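Rev 3, 21 Sep 2021. Replaces the sheet taped inside the lid. Anything unclear ask Raluca Preda or me (Kekeli Sowah).

## 4. Setting up the Vetlow for hemming and light mending

Sections 1 to 3 cover unpacking, the stand and the mains lead. Do those first. This bit assumes machine on the table, level, foot pedal plugged in, switch OFF.

### 4.1 Needle

1. Switch off. Yes, every time.
2. Turn the handwheel towards you until the needle is right up.
3. Loosen the clamp screw half a turn. Don't take it out, it rolls.
4. Pull the old needle down. Straight in the sharps tin, not the bin.
5. New needle in, flat side to the back. Push up till it stops.
6. Tighten. Finger tight then a nip with the small screwdriver.

**Note.** Change the needle after every big job or when you hear popping. Fine needle for shirting and lining, medium for most things, heavy for denim and canvas. Jillport packets have the size on the back in tiny print, so keep them in the packet.

**Caution.** Never turn the handwheel away from you. Thread jams under the plate and you'll be there all afternoon.

### 4.2 Bobbin

1. Wind it on the top spindle. Guide first, then twice round the bobbin, then push the spindle to the right.
2. Hold the tail for the first few turns. Snip it. Carry on.
3. Stop before it's bulging. It should drop in the case with no rubbing.
4. Spindle back to the left. Machine won't sew otherwise and everybody thinks it's broken.
5. Bobbin in the case, thread coming off anticlockwise. Pull it through the slot and under the little spring.
6. Lid on.

Metal bobbins only from the Udby tin. The clear plastic ones fit but they rattle, and Ewurabena Acheampong has already had one crack.

### 4.3 Threading the top

1. Presser foot UP. If it's down the tension discs are shut and the thread just sits on top of them.
2. Spool on the pin, cap on.
3. Left through the first guide, down the right hand channel, up the left.
4. Over the take-up lever, right to left.
5. Down, behind the clamp guide, through the needle front to back.
6. Hold the tail loosely, turn the handwheel one full turn towards you. Bobbin thread comes up in a loop. Hook it out.
7. Both tails to the back, under the foot.

### 4.4 Preparing the cloth

Wash and press before you cut. Cotton shrinks, and Fiadzo cotton shrinks more than most. Press again after cutting if it's been folded. Clear the table, wipe it down, check for pins. 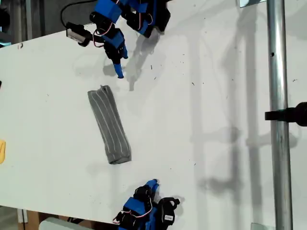
Raw edges need dealing with before any hem goes in. Trim off loose threads with the small snips, don't pull them, pulling opens up the weave. Then zigzag along the edge or turn it under twice. A grey pinstriped piece with the wide end a bit frayed and rumpled, like the one on the white table, gets pressed flat, trimmed back to sound cloth and then turned. Stripes help you here: use them as your straight line and keep the fold square to them. Plain cloth, use chalk and the long ruler.

Pins go in at right angles to the edge, heads outwards. Take each one out before the foot gets to it. Sewing over pins breaks needles and bits fly.

### 4.5 Starting settings

| Job | Stitch | Length | Top tension |
|---|---|---|---|
| Plain hem | Straight | Medium | Middle |
| Edge finish | Zigzag | Short | Middle |
| Tacking | Straight | Longest | Low |
| Lining | Straight | Short | Just under middle |

Starting points only. Always do a test on a scrap of the *same* cloth, folded to the same number of layers.

### 4.6 Test run

1. Scrap under the foot. Foot down.
2. Needle down by hand, first stitch.
3. Gentle on the pedal. Guide the cloth, don't drag it. The feed teeth do the pulling.
4. Few stitches forward, few back, then on to the end.
5. Stop, needle up, foot up, pull out to the back, cut.
6. Look at both sides.

Loops underneath: top thread isn't in the discs. Rethread with the foot UP, nine times out of ten it's that. Top thread lying flat like a wire: tension too high, come down one number. Skipped stitches: blunt needle, or in backwards. Puckering: tension down a bit, or teh stitch is too long for thin cloth.

**Caution.** Eye protection on for canvas. Hair tied back, lanyards off, for everything.

### 4.7 Cleaning and oil

Lint out after every session. Plate off, brush under the teeth, plate back. No blowing, it drives the fluff further in.

Oil every 19 hours of sewing. One drop on each red dot, no more. Run it on scrap afterwards till no marks show. Write it in the log, hours and initals. Full service at 400 hours, that's Dela Wumbei's job, don't open the side cover yourself.

### 4.8 Putting away

- Foot down on a bit of scrap cloth
- Needle down
- Switch off, plug out, lead coiled loose (not round the pedal)
- Cover on
- Iron OFF and standing up to cool

Spare belts are on order, due December. Till then if the belt slips, stop and use the other machine. Daryna Hutsuliak has the key for the thread cupboard. The 1,000 metre cones are for the overlocker, they don't fit the pin on this one.

Section 5 is buttonholes.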